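Speaker notes - student robotics night, November
Talk length: 20 minutes plus questions

Slide 1 - Hello

Say hi, say who I am (Roksolana Pasichnyk, second year, Istard robotics club). Thank Catherine Mackay for the slot and for letting us go before the pizza. Wave at Dušan, who is running the laptop tonight and will switch slides when I nod.

Slide 2 - What we signed up for

Our project is called Marchuk and it's one arm doing kitchen chores. Everybody at the first meeting wanted dishes! I wanted dishes too. Antonina talked us down to drawers, and I was grumpy for a week, and then I tried writing the code for a drawer and stopped being grumpy.

Ask the room: who here has ever yanked a drawer right out of its box? Wait for hands.

Slide 3 - Why a drawer is a pain

A drawer only wants to go one way. Pull a little to the side and it jams, pull too hard and everything on top of the cabinet starts to walk. Our first version knew where the handle was and nothing else, so it pulled in a perfectly straight line that was three degrees wrong. Do the hand thing here - flat palm, crooked pull - it gets a laugh and it saves me a whole diagram.

Slide 4 - The counter

We wanted clutter, so there's a toaster, a cutting board that reaches under the open drawer, a roll of paper towels right beside the cabinet, and a plate sitting on top of it. The bar handle is long and shiny black, and the gripper is black too, so go slow and point at the tip against the bar, left of the middle.

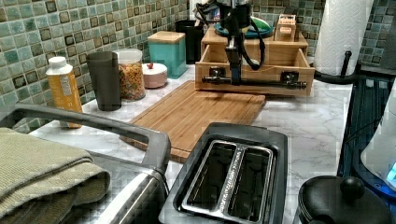

Slide 5 - Numbers

We ran 100 tries with the final code. 59 opened the drawer all the way. Don't apologize for the 59, Vitalii says I always do! Most of the misses were the gripper sliding along the bar. Mention that the practice set was 2000 short pulls, done after class in shifts.

Slide 6 - What's next

Closing the drawer (harder than I thought, ask me later). Then the Jodberg meet in spring, if the van situation gets sorted. Sign-up sheet is by the door - beginners very welcome, I was one last year.

Nod to Dušan for the video, then questions.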